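5. Small chores in the Gurnamton flat

We promised in the introduction that we would come back to the plain question that started this work, which Kimie Kudo put to the rest of us over lunch one June: if you left one of these robots at home in the morning, would the place be any tidier by the evening? The earlier sections dealt with how the Risico controller was trained and how it compares with older methods on the usual tests of reaching and grasping. Those tests are useful and we are glad they exist, but few readers will have a kitchen that looks like a grasping test, and so this section is given over to the sort of jobs that a reasonably patient ten-year-old could be talked into doing.

All of the runs reported here took place in the Zerouali simulator, in the home we call the Gurnamton flat. Saoirse Ó Dálaigh built it over the best part of a winter, and she was rather fond of it by the end. It has wooden floor in one part and blue carpet in another, a wall shelf with a few small things on it, pictures on the walls, and chairs and other furniture in the further room. We did not want a bare laboratory with a table in the middle. A home has corners where an arm will not fit and things at heights that suit nobody in particular, and a robot that is thrown by a railing or a doorway has not got very far with the housework, however well it can stack blocks.

The robot has two arms, each ending in a gripper, and takes its orders as short written sentences such as "pick up the thing on the floor and put it on the shelf". We kept the wording loose on purpose. People at home do not give the names of parts, and I-hsuan Hsueh, who wrote most of the orders, tried hard to write them as she would have said them to her own brother.

5.1 Picking things up off the floor

The first job was to clear small objects from the floor. We ran it 200 times, moving the robot's starting place and the objects between runs, and we counted a run as finished only when the object had been lifted and set down where the order said. An object pushed into a corner did not count, although Ayman Farouk argued for some weeks that in his house it would have.

What makes this job awkward is how much of the view the robot's own body can take up. Its arm and trunk come between it and the very patch of floor it has been asked to clear, and a small dark thing lying flat is easily lost behind a white arm. Figure 3 gives some idea of this, with two small dark pieces close to the arm segment and a great deal of robot in the way of everything else.

Figure 3. A view in the simulated flat, with wooden floor behind the gripper, the blue-carpeted room beyond, and small dark objects near the white arm segment.

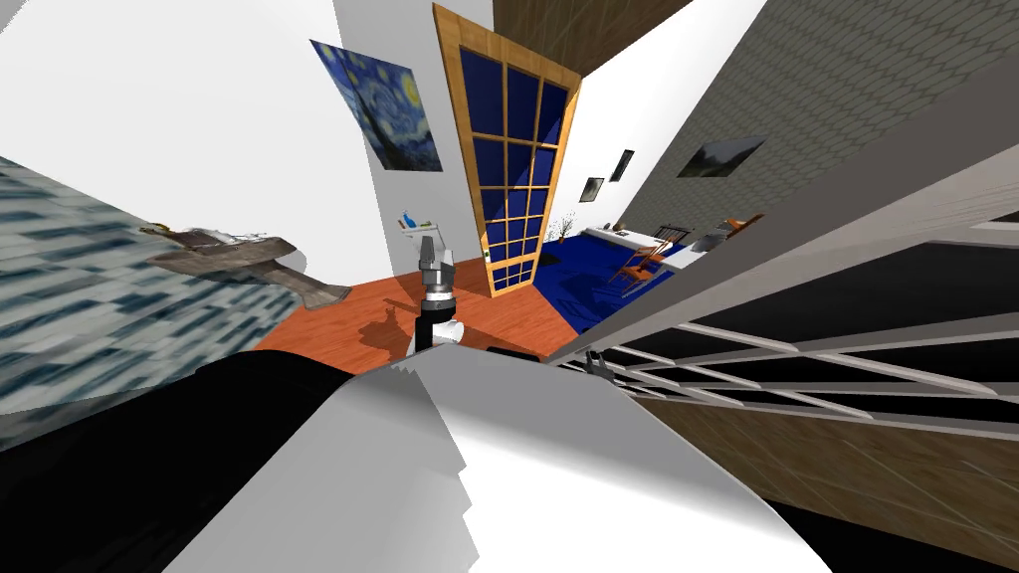

When an object dropped out of view during a reach, the controller had two choices open to it. It could carry on towards the place where it had last seen the thing, or it could draw back, look again and start over. We had supposed that the second would be the safer habit, and we gave it a small reward in training for doing so. In the flat this turned out to be a poor bargain. The robot would draw back, look, reach, lose the object behind its own elbow and draw back again, and it could keep up this sort of dithering until the time ran out. Sanaa Younis watched a long row of these runs one afternoon and compared them to somebody going back to check the front door.

We tried taking the reward away, and the dithering stopped, but then the gripper closed on bare floor more often than we liked. The version used for the results in this paper lets the robot look again once and then makes it commit. This is a crude rule and we would be happy to see it replaced with something better. It does at least have the merit that a person watching can tell what the machine is up to, and we have come to value that more than we did at the start of the project.

A second trouble was thin or flat objects. A gripper with fingers likes something it can get round, and a thing lying flat on a wooden floor gives it very little to hold. The robot's most successful trick, which we did not teach it, was to press one finger on the near edge and drag the object until it met something upright, and then to pinch it there. Where there was a wall or a rail close by, this worked nicely. Out in the open it simply pushed the object about.

5.2 Putting the shelf straight

The second job sounds gentler and was harder. The order was to stand up anything on the wall shelf that ought to be standing, and to leave everything else alone. We ran it 106 times and the robot finished 71 of them, which we think is a fair showing for a controller that had never been trained on this shelf, and which is also a good deal worse than any of us would put up with from a person.

Most of the failures were not failures of grasping. The robot could usually take hold of a bottle. The difficulty lay in what stood next to it, for a shelf is narrow, and a wrist that swings out to turn a bottle upright needs room on both sides. Time and again the gripper came in at a good angle, closed properly, began its turn and knocked a neighbour over the edge. We counted those runs as failures even when the bottle itself ended up standing, on the grounds that whoever owned the other thing would want them counted.

Where the robot stood mattered nearly as much as how it moved its arm. If it parked itself square to the shelf it had a clear reach and few excuses. If it stopped short, with a railing or a door close to its trunk, it had to come at the shelf from the side, and the turn of the wrist became much harder. The Jokura planner, which chooses the standing place, looks only for somewhere free of collisions and near enough for the hand to reach. It takes no notice of how comfortable the rest of the job will be once the robot has got there. A person shuffles half a step to the left without thinking about it, and our robot, having arrived, stays put.

We would ask readers who work on moving the base and the arms together to look kindly on this, and to send us their code. Ayman has begun to let the robot shift its footing in the middle of a job, and the early runs are promising, though they are too few to report.

Figure 4. The same flat, with one gripper pointing upward. The wall shelf, with a blue bottle lying on its side, is to the left, and the carpeted room lies beyond.

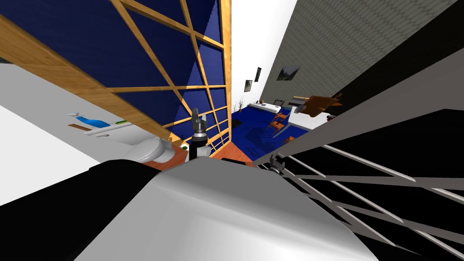 5.3 Would the place be any tidier?

Counting every chore, including the shorter trials described in the appendix, we made 460 runs in the flat. Having watched far more of them than was good for us, our answer to Kimie's question is a cautious "a little, in places". Floors fare better than shelves. Objects with some height to them fare better than flat ones, and a chore with one step fares a great deal better than a chore with two, because a slip early on is seldom noticed and the robot goes cheerfully ahead with the second half.

That last point troubles us most. A helper who drops a cup and says so is still of some use. Ours will carry an empty gripper across the room, open it over the shelf and report that it has finished, and in the runs where this happened there was nothing in its later movements to suggest any doubt. We added a check on the gap between the fingers, which caught many of these cases, but thin objects leave so small a gap that the check often cannot tell them from nothing at all.

We should also say that a simulated flat is a forgiving one. Nothing in it is sticky, no one walks through while the robot is working, and a bottle knocked off the shelf is put back with a press of a key. We expect the shelf results in particular to suffer in a real home, and Saoirse is now measuring up a spare room in our building so that we can find out how much. The same orders will be used there, word for word, along with the same rule for what counts as finished.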